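Ratdale Hall – my walk-round list before the June open weekend

I've done this list for years in my head and this year I'm typing it up, partly because Skarphéðinn Mogensen asked for a copy and partly because I forgot the back stairs last time (sorry again!). Tick, cross or "ish". Comments are mine.

**Outside and front doors**

- [x] Path swept, no loose slabs. One by the bike rack still rocks a bit but it's on grass, so I've put a cone on it.
- [x] Both front doors open fully. Left one sticks in damp weather – shoulder it, don't kick it.
- [ ] Outside light. Comes on, goes off, comes on again. New sensor ordered from Saragih.
- [x] Ramp rail solid. I leaned my whole weight on it and it didn't budge.

**Ways out**

- [x] Main hall fire door opens from inside with one push
- [x] Kitchen door ditto
- [ ] Back stairs. Clear at the top, but there are four stacks of chairs at the bottom and they cannot live there! I moved two and then my back had a word with me.
- [x] Green exit signs all lit

**Electrics**

- [x] Extension leads checked along their full length. I binned the brown one.
- [x] No leads plugged into other leads (I looked under every table, on my knees, with a torch)
- [ ] Urn. Works fine, but the test sticker has rubbed away to nothing. Needs doing again before anyone makes tea for 78 people.
- [x] Heater total on the stage ring kept under 3,000 watts. The old Skollow heater is 2,000 on its own and the little one is 1,000, so you can't have both on full. I've written this on tape and stuck it to the big one.

**Walls, hangings and display bits**

- [x] Fabric backdrops kept well away from heaters and spotlights
- [x] Clips and fixings tugged, top edge first
- [x] Boards and panels run over with a hand for splinters and rough edges, especially near any drilled holes
- [ ] Flame-retardant labels. Found the one for the stage curtains, still hunting for the Lilline drapes paperwork. It'll be in the blue folder, everything's always in the blue folder. 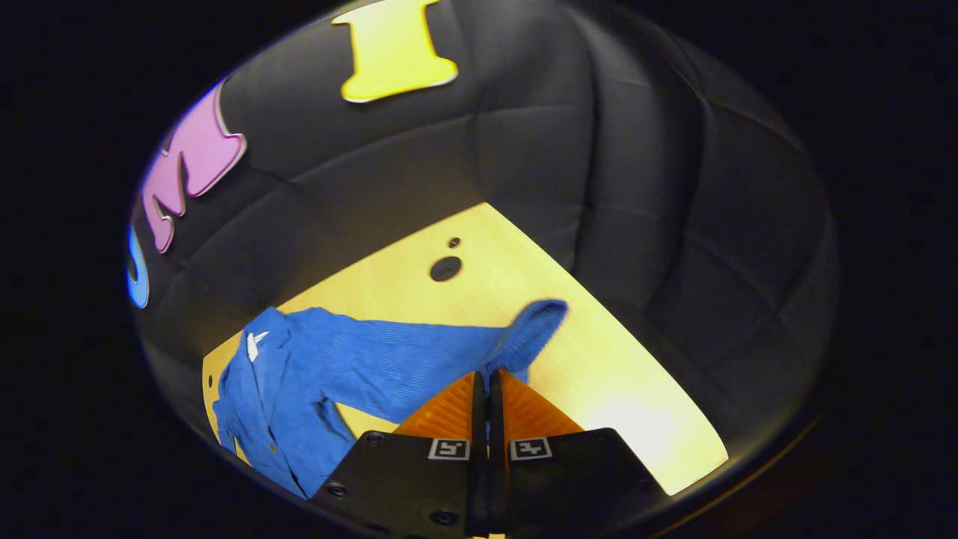

Black cloth and cut-out letters in the second one.
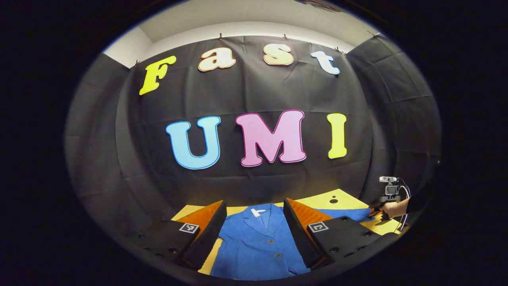
Skarphéðinn read my draft and wrote back that the heater note ought to go by the socket as well as on the heater, as people carry heaters off to other rooms and the tape goes with them. He also wanted to know who switches the stage ring off at night. Fair point on both! I've put a second strip of tape by the socket, and last one out does the switch.

**Kitchen and first aid**

- [x] Fire blanket on its hook, tabs hanging down
- [x] Extinguisher pin in, needle in the green
- [ ] First aid box. Plenty of triangular bandages, hardly any plasters. Always the way.
- [x] Hot tap warning sign back up – it had slid down behind the draining board

**Still to do**

- Chairs off the back stairs (two strong people, please, not me)
- Urn test
- Plasters
- Blue folder
- Fit the sensor once it turns up. If it hasn't come by the morning we open, I'll bring my camping lantern and hang it in the porch.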